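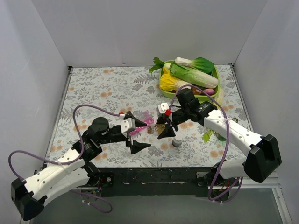

Does a two-arm bench cell take work away from the people who pack? At our site it took away the reaching and left the checking, and the number of packers on the shift stayed the same.

Review: Cuvham twin-arm bench cell, 12 July 2018

We have run the Cuvham at the Hostico packing room for 60 shifts. It replaced one hand station on the mixed-goods line, where jars, small bottles and produce go into the same order.

Setting up took two people a morning. The arms bolt to a bar along the front of the bench, and the bar must be level before calibration or the right arm drifts. The manual covers this on page 45, far too late.

Over the trial the cell logged 1244 picks. Two-finger grippers manage upright bottles well. A jar on its side is slower, and leafy items are the weak point — a leaf hanging over a basket rim is often gripped before the basket is.

Yasuo Higuchi, who leads the shift, moved packers from fixed places to a rota: one person tends the cell, the rest check and seal. Wrist complaints fell. Boredom at the tending post rose, and we now swap after 200 orders. Pay grades have not been changed to match the new duties, and they should be.

Cable routing is untidy and the stop button is too far from the tending stool. Spare fingers come from Chevalier and arrive quickly.

Suitable for mixed benches with patient staff. For produce only, wait for the soft fingers due in October.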